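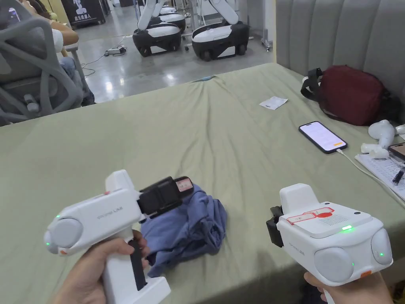 "You stop noticing the weight after a bit," Macarena Benítez told me, "and then you put them down and your wrists float up by themselves." We were talking about the Prokus pair, the trigger-operated hand grippers her firm, Potwood, hires out by the month. I'd rung her because I wanted to know what you get for your money, and we ended up chatting most of the morning!

What you get is two grippers, chargers, a carry case and a day with Amancay Retamal, who trains new customers. You hold one in each hand, squeeze the trigger, and do ordinary jobs while it all gets recorded for a robot to learn from. Cloth on a bed is where Amancay likes to start people off. "Everyone thinks they can pick up a shirt," she said. "Then they try it with two fingers instead of ten."

I asked how long before it feels natural. She reckons 2 hours for most people, though one customer in Wultton (a chef, very quick hands) had it in half that.
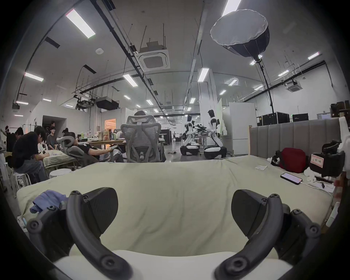

The price was my next question. It's £904 a month for the pair, with £100 off if you take them for a quarter – not pocket money, and Macarena didn't pretend otherwise. "If you only want a weekend's worth, ring me and I'll talk you out of it," she said. They did try weekend hire last February and gave up on it, mostly over the couriers.

I had grumbles of my own to pass on. The handles suit bigger hands than mine, and the manual reads as if it was written in a hurry. Amancay laughed at that one. She's rewriting it with Kazlauskienė, the workshop that does their repairs, and a slimmer grip is being tried out there too. Repairs currently take seven working days, and you're sent a spare pair in the meantime.

Would she change anything else? "The triggers," she said straight away. "I'd like them a touch lighter by the afternoon."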